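Small Packaging Strips and the Work Surface: Report of Our Group Project

1. Why we chose this subject

In our course every group had to choose one small problem from daily work and study it for one term. Our group chose thin, clear plastic packaging. Most people open such packaging without thinking, but what stays on the table afterwards is difficult to see and difficult to pick up. The strip is light, it slides, and it almost has the color of the surface under it. Oratile Adams proposed the subject after she spent a long evening in the workroom searching for one torn strip that had stuck to the side of a box.

Our question was simple: does the surface of the table change how quickly a person finds and picks up a small piece of clear plastic?

2. Materials

We bought one roll of clear strip from the shop Masilela. The roll was 500 centimeters long. We cut it in pieces of 11 centimeters with scissors that leave a serrated edge, so that the pieces look like packaging that was torn open. We also used small dark pieces of rubber, because a real package normally leaves more than one kind of waste.

For the surfaces we compared a bare white table, a dark gray cloth and a green mat with an uneven pattern. In the text we call the mat by its shop name, Zandeo. The walls around our work area were covered with a floral print. We kept them the same for all surfaces, so they should not make a difference in the comparison.

3. Method

We had 18 participants, all from our own year. Each person waited outside the room while one strip and one dark piece were put on the surface. Then the person came in, found both objects and put them in a cup. We measured the time with a phone. Every person did this on all three surfaces, in an order that we drew from a bag.

In the first week we made a mistake. The window was open and the strip moved in the wind before the participant came in. We repeated those trials in May with the window closed.

4. Results

On the white table the strip was the hardest to find. Many participants took the dark piece immediately and then passed their hand over the table to feel the plastic. On the gray cloth they saw the strip quickly, because it reflected the lamp, but the serrated edge caught in the threads and some people had to pull.

The green mat gave the shortest times for most people, about 2 seconds better than the cloth. The strip could be seen by its pale edge. Picking it up was still not easy when it was lying completely flat. Participants with short nails complained the most.

5. What we would change

Our group was small and everybody knew the subject before. It would be better to invite people from another course, and to test under weaker light. We also want to compare a strip that is slightly bent with one that is flat.

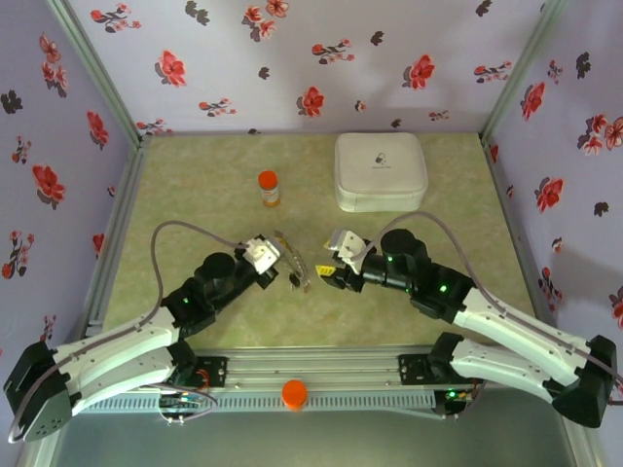 Handel: I would try the bent strip first, before you look for more people. At my desk the flat ones only come up when I push them to the edge of the table, and I think your times include a lot of that pushing. Did you write down where on the mat each strip was placed?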